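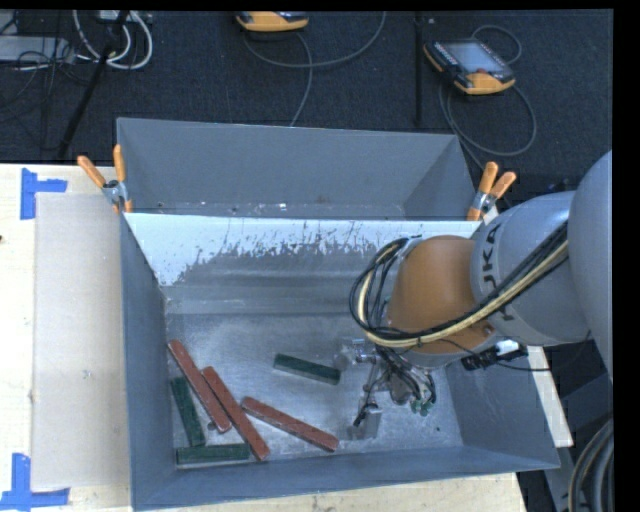 21st September. Bench and pool notes on the Stiltix long fins, soft and medium blades, continued from the August pages. The question is still whether the soft blade does anything for an ordinary diver on a line dive that the medium blade doesn't, or whether we're all just enjoying new fins. First annoyance: soft and medium are the same length, the same width and the same matte black, and the only marking is a sticker under the foot pocket tab that comes off in salt water. In the gray bin the long reddish-brown blocks and the short dark green ones can be sorted from across the room. Blades ought to be like that. I've put paint dots on ours, one dot for soft, two for medium, on the underside near the rail where the diver doesn't look.

Bend test. Blade out of the pocket, clamped flat at the heel end, 700 grams hung from the tip, wait 60 seconds, read the drop against the steel rule. Repeat three times, flip the blade, repeat again. The wait matters because the soft blades keep creeping for a while after the weight goes on and if you read too early they look stiffer than they are. I know I did this wrong in August. Those numbers are crossed out, please don't copy them into anything.

Results in the binder under the blade numbers. The short version:

Soft pair, left and right agree with each other well enough. No complaint.

Medium pair, left and right do not agree. The right blade is nearer to the soft pair than it is to its own partner. I took it off the clamp and started over with the heel reversed, then swapped the clamp pads, then had lunch and did it again. Same answer.

So "matched pairs" on the Stiltix hang tag means what, exactly? Matched by weight maybe. They do weigh the same. Weight tells you nothing about where the layers stop, and the taper is where all of the bend comes from. I've written to them. Their reply to my last question was a PDF of the catalog, so I'm not holding my breath. (Loretta has already made the joke. It's in here now, leave it.)

Before anyone concludes that the medium blades are bad: one pair. We bought one pair. It could be a mix-up at the packing table. I'd want at least two more pairs before saying anything in front of customers, and at 200 dollars over the plastic ones I'm not going to be the person who signs for them.

Pool, Abernathy, lane by the wall. Loretta Pennington swimming, me on the deck with the stopwatch and the clicker, Dev in the water as safety. Easy pace lengths underwater, full rest between, order of fins drawn from a hat so she couldn't guess the pattern. She could guess anyway. She called soft or medium correctly on every swim by the second kick, so that's the end of the blind part of the blind test. I'll keep the paint dots but we should stop calling it blind.

Kick count per length: higher with soft, as you'd expect. Time per length: nothing in it. The spread between two swims in the same fins was as big as the spread between fins, and she was getting colder and more bored as we went. Her effort score, one to ten, favored soft by a clear margin. But she told me at breakfast she liked the soft ones, and she knew which she had on. I've recorded the scores and I don't believe them.

She didn't notice the mismatch in the medium pair. I asked, without saying which fins, whether anything pulled to one side. No. Then I told her, and on the next swim she said yes, it pulled to the right. That's a good argument for me keeping my mouth shut at the pool.

Rellemden, from the float. Line set at 38 meters, which is comfortable for Loretta and further than I go. One dive on each blade and then she'd had enough, visibility poor below the thermocline and a lot of leaves. Two dives is not data. Writing it down anyway:

Soft: slow start off the surface, she said it felt like kicking in socks until the wetsuit let go of its air. Turn fine. First part of the ascent "a lot of kicks." Legs good afterward.

Medium: better off the surface, better off the bottom, legs burning near the top.

That fits what everybody says about soft and stiff blades, and that's my problem with it. We've all read the same forum posts. If I'd handed her two identical pairs with different dots I think I'd have had the same quotes.

Sendo gauge. We had it on her wrist and the old gauge clipped on the lanyard. They disagreed on maximum depth on both dives, Sendo reading deeper. Some of that is arm position at the turn, since the wrist goes down past the lanyard when she reaches for the tag. Not all of it, I suspect. Needs both gauges strapped side by side to the bottom weight and left there for a while. Until then I'm using the tape marks on the line for depth and the Sendo for time only.

Things to do before next session:

Put both gauges on the bottom weight, no diver.
Buy or borrow another medium pair. Ask the club over at the lake first.
Make up a fake pair: soft blades, two dots. Do not tell Loretta. Loretta, if you're reading this, please turn the page.
New clamp pads, the rubber is glazed.
Effort scores to be written by the swimmer on the slate before she talks to anyone.

Handling note for Dev: the foot pocket screws on the left soft fin were finger tight when I took it apart. If that was you, tighten them. If that's how it came, tell me, it goes in the next letter.

Current opinion, for what it's worth after one pool and two dives: I'd lend a beginner the soft ones for comfort and I wouldn't promise them a single extra meter.

Share
3 comments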